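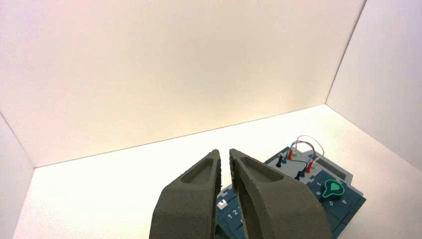
Os dedos da garra com a placa de testes logo à frente, dentro da caixa branca.

Prometi há semanas que ia escrever sobre a manutenção dos dedos da garra e fui adiando, mas como o Fergus Moffat me perguntou a mesma coisa pela terceira vez, cá vai. É o que faço na minha célula pequenina, na bancada da oficina, e serve para quase todas as garras de dois dedos (a minha é uma Kuroda já com uns bons anos de trabalho em cima).

Começo sempre pelo mesmo: desligar. Corto a alimentação no quadro, espero um bocadinho e só depois ponho as mãos perto dos dedos. Sei que dá preguiça quando é só para passar um pano, mas um dedo entalado dói durante dias, acreditem!

Limpeza. Os dedos de superfície rugosa, granulada, são ótimos até ao dia em que apanham pó, porque o pó fica agarrado a tudo o que é poro. Uma escova de dentes velha, macia e seca, resolve quase sempre. Insisto nas cavidades, que é onde se junta a porcaria toda, e depois na face interior, a que toca na peça. Se houver gordura, pano ligeiramente húmido com uma gota de detergente da loiça, outro pano só com água e deixar secar ao ar. Nada de acetona! Estraguei um par assim, ficaram a pegar-se aos dedos (aos meus) e foram direitinhos para o lixo.

Parafusos. Os meus vão-se soltando com a vibração, devagarinho, e um dia a garra começa a falhar pegas e uma pessoa passa a tarde a culpar o programa. Faço uma risca de caneta que apanha a cabeça do parafuso e a base do dedo. Se a risca deixou de estar alinhada, o parafuso rodou. Reaperto a cada 500 ciclos enquanto os dedos são novos e mais tarde vou espaçando.

Alinhamento. Fecho a garra muito devagar sobre uma tira de papel e puxo com jeitinho. Se sai de um lado e prende do outro, há um dedo torto ou mal assente. Desaperto, limpo a base (quase sempre é uma apara minúscula lá metida) e volto a montar. Depois abro um nadinha e olho contra uma parede clara: a folga entre os dedos tem de se ver direita de cima a baixo.

Para ensaiar uso uma placa com botão, seletor rotativo e pontas de prova, tudo em cima do chão branco da caixa. Começo pelo botãozinho branco, que é pequeno e denuncia logo qualquer desvio. O seletor fica para depois, a 90 graus de cada vez, sempre devagar. E atenção aos fios! Os das pontas de prova fazem um arco por cima da placa e é facílimo levá-los atrás com um dedo. Eu programo a aproximação pelo lado contrário e subo bem alto antes de mudar de posição.

A caixa também se limpa, já agora. Pano de microfibra da Pluvix, primeiro as paredes e depois o chão, e os cantos com um pincel. Riscos escuros no fundo branco baralham-me a câmara do punho, por isso passo a borracha branca da escola e sai quase tudo.

O Hamish MacLeish jura que se deve trocar os dedos aos 200 ensaios, estejam como estiverem. Eu não troco! O par anterior foi embora aos 194 por causa de uma racha junto à base, mas já tive outros que duraram muito mais. Passo a unha ao longo da aresta e, se prender, vai fora.

Guardo os dedos de reserva aos pares, num saquinho com fecho, com "E" e "D" escritos a caneta. Já montei dois esquerdos num domingo à noite e andei uma hora à procura do problema.

Na próxima escrevo sobre os cabos do punho, que os meus estão a precisar de abraçadeiras novas.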